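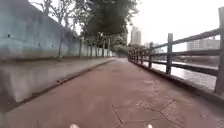
Figure 3. The wall-side path at Rurkport, with the low ledge, the planted strip and the retaining wall on the left and cracking in the paved surface at lower right.

4.2 The ledge and the people who use it

We came to the Rurkport path expecting to write mostly about paving, and we did write a good deal about paving, but the people we spoke with kept steering us back to the ledge. It is a plain thing, long and low and made of concrete, and on the drawings it does no more than hold the edge of the planted strip. In everyday life it does a great deal besides. Older walkers told us they choose this route over the shorter one through Hudonell for the simple comfort of knowing that a place to sit is never more than a step to the side. One woman called it "the longest bench in town," and the phrase stuck with us so firmly that it found its way into our field notes and, I am afraid, into the working title of this paper for most of the spring.

Of the 90 walkers interviewed by Fanni Győri and Babak Parsa, a good many brought up the ledge before we had asked a single question about seating. They talked about resting shopping bags on it, about tying shoes, about waiting for a friend who walks more slowly. Parents said small children like to walk along the top while holding a hand (this worried some of the grandparents, and we heard about that too!). The complaints were milder than we had feared. The concrete is cold in October, and several people wished for a backrest, or at least for a stretch of timber to sit on.

The pavement drew more mixed feelings. From a standing height the fine cracks look like dried mud, a pattern of many-sided shapes joined at their corners, and most walkers said they had stopped noticing them years ago. Those who push something on wheels had a different view. Mārtiņš Laur went along with 13 stroller and walking-frame users on a Wednesday morning, and he found that they drifted toward the ledge side well before they reached a cracked patch, often without breaking off the conversation. When he asked about it afterward, several were surprised to hear they had moved at all.
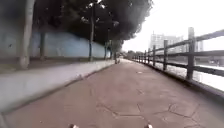

Shade and soil came up together in nearly every longer interview, and we think they belong together in any plan for the path. People are fond of the trees and can tell you which stretch they like best in hot weather, yet many also felt that the ground around the trunks looked neglected. Sebastián Ojeda, who led the planting side of our work, suggested low ground cover, and we put this to the walkers as a sketch. It was warmly received, with one sensible objection from a retired gardener, who pointed out that anything planted close behind the ledge would soon be sat on, leaned on or used to hold a coffee cup.

We also asked about the retaining wall, half expecting requests for a mural. There were a few. The more common answer was that the wall is restful as it stands, stains and streaks included, and that it makes the path feel sheltered from the streets behind. Ardalan Golestani heard much the same thing on the Bollon path, which we return to in Section 5, though the wall there is newer and people were less attached to it.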